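About us

Hi, and thanks for clicking on the least visited page of our site. We're Troltico, a very small company in Vurnmont that makes open lab equipment, mostly the boring kind: centrifuges, tube shakers, a heated block or two, and the turbidity meter that seems to have become the thing people know us for. I started it, I write these pages, and I also pack most of the boxes, so if your order came with too much tape, sorry, that was me.

I was a lab technician for seven years before any of this. I worked in a water testing lab where one centrifuge served the whole floor, and when it broke we waited for the service company, and when the service company came it needed a part, and then we waited for the part. One August it was out for the entire month. I took the lid off (I wasn't supposed to) and found a motor, a speed controller and a little board I could have wired up on my kitchen table. So I went home and did exactly that. It was loud and it wobbled and I loved it!

That first one had a lid made from a salad bowl. Please don't do that. The version we sell now has a proper interlock, a balance sensor and a rotor that we spin well past its rated speed before it leaves the shop, and it's still simple enough that you can swap the motor with one screwdriver.

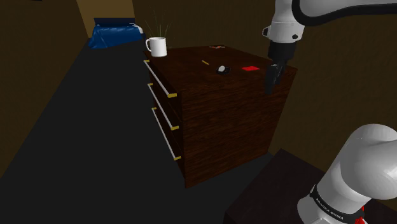
The company part came later. I'd put the drawings and code online under the name Sikia, which is still what we call the centrifuge, and people began writing to ask if they could just buy the kit instead of chasing down bearings from three different sellers. I said no for a while. Then I said yes to one school, and then to another school, and after that I needed a real bank account and a place to put the bearings.

There are five of us now. Two people do electronics, one does the mechanical side, one answers your emails and keeps the stock straight, and I float. We share a building with Ramanauskas, a machine shop that turns all our rotors and lets us use the loading dock, and I can't say enough good things about having metalworkers next door. If a part comes out wrong I can walk over and have the conversation the same morning.

How we work is pretty simple. Every product has its full parts list, drawings and firmware posted on its page, free, on the day it goes on sale. You can build it yourself and never pay us a cent. Plenty of people do - we get photos of units with cases made of plywood, acrylic, cookie tins, you name it. If you'd like to save the time, you buy the kit, or the built and calibrated version. That's the whole business model, and my accountant finds it a bit stressful.

We also keep the old versions up. If you built a Sikia from the very first drawings, you can still find the board files and the firmware that goes with it, and we'll still answer questions about it (slowly).

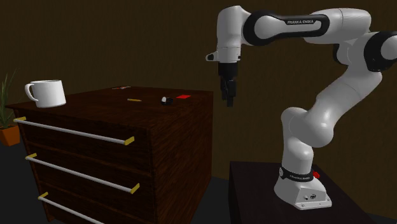

One teacher wrote to us that her students had treated the turbidity meter as a sealed box right up until the day a sensor came loose, and that fixing it taught them more about light scattering than her slides ever had. She asked if we could ship a few with the sensor already unplugged. We now do, as a classroom option, and it's listed under the normal kit.

Things we don't make: anything for diagnosing patients, anything that goes near a person's body, anything that has to be certified for a hospital. We get asked a lot. Those are serious jobs with serious rules and we're not set up for them. Our gear is for teaching, for hobby benches and for research groups that know what they're doing and are short on money.

So far we've shipped 333 Sikias, counting kits and built units together. For the big instrument makers that's probably a slow afternoon, but I remember when the shelf held 20 and I was sure we'd never sell them.

If you're close by, come visit. Our next open bench evening is on 27th November, and you can bring whatever is broken - ours or anyone else's. We have a scope, a decent soldering station and a lot of spare bearings. The coffee is bad. Email first so we know to leave the side door unlocked, and if you're bringing something heavy, tell us and we'll open up the dock.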